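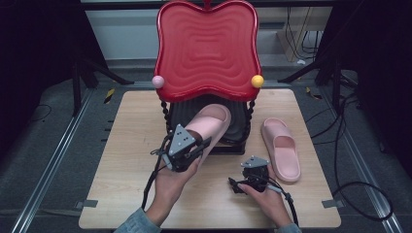 Apr 2, 2021. Gripper comparison, hand-held pair, slipper task. Swapped the old Devitari jaws for the Vurix ones on both handles this morning and went straight onto soft things, as I'd had enough of blocks by the end of February! The slides are a lovely awkward object (thick squashy sole, one broad strap, nothing flat to grab) and I've settled on picking up by the heel end, like the left one in front of the little red chair, toe tipped up and back. Going in at the strap just felt vague. The heel gives you something to pinch and you can still steer the toe with your wrist.

Jaw force set to 12 on the Jotbridge controller, both sides. I tried 4 first and it felt mushy, so I'm not going back there unless someone has a good argument for it.

Cables are still my main moan. They drag at the wrist when I reach for the far side, and I caught myself twisting to make up for it, and that'll end up in the tracks. Want to try a lighter lead, or clip it along the forearm?

Marker plates: right one gets quite flat when I hold that hand low. Check the tracking on those bits before we trust any of it.

Log saved as run 1369 on the Whitcombe drive. Next: same again with the old jaws, same slides, same chair.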